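# Getting to Kanau Without a Car: A Visitor Access Study

Course project report, 29 October 2025
Group: Alina Enache, Dariusz Lis, Shiela Dizon
Advisor: Leokadia Jasińska

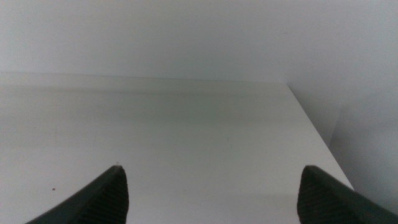

Kanau is a small beach town that gets most of its visitors between June and August. The town's tourism page says it is easy to reach, but the directions on it are written for drivers. Our group wanted to find out how a visitor without a car would get there, and what they could do after they arrived.

## Method

We used a short paper survey and two visits to the town. The survey was handed out at the bus stop in Palo, the nearest town with a train station, and at the front desk of the Michalski guesthouse. We got 39 completed forms. Both visits were on weekends, and we took the bus from Palo each time.

Dariusz wrote the survey questions. Shiela entered the answers in a spreadsheet and Alina did the walking map.

## Results

Most people who filled out the form at the guesthouse had driven. Most people at the bus stop had not, so the two groups should be read separately. We did not do this in our first draft and had to redo the tables.

The complaint that came up most was the last bus. It leaves Kanau before most restaurants start serving dinner, so day visitors eat lunch in town and go back to Palo for the evening. Several people wrote that they would have stayed longer if there had been a later one.

The second complaint was luggage. The bus stops at the top of the hill, and the path down to the beach has nearly 300 steps. There is a road that goes around, but it has no sidewalk for part of the way. Dariusz Pawlak, who manages the guesthouse, told us he picks up guests himself when they call ahead. This is not mentioned on the guesthouse website.

Once people were in town they were mostly satisfied. The beach, the fish market and the Plelleo boat tour are all close together. The boat tour was the activity named most often on the forms, including by people who had not booked it yet.

## Limits

We only surveyed in the fall, after the busy season. Summer visitors may have different problems, and parking is probably one of them. The form was only in English.

## Recommendations

- Put the bus times on the town's tourism page, with the last bus in bold.
- Ask the bus company about one later bus on Saturdays.
- List the guesthouse pickup on its booking page.
- Add a sign at the upper stop showing both ways down.

Alina will send the walking map to the town office in December, after the street names are checked.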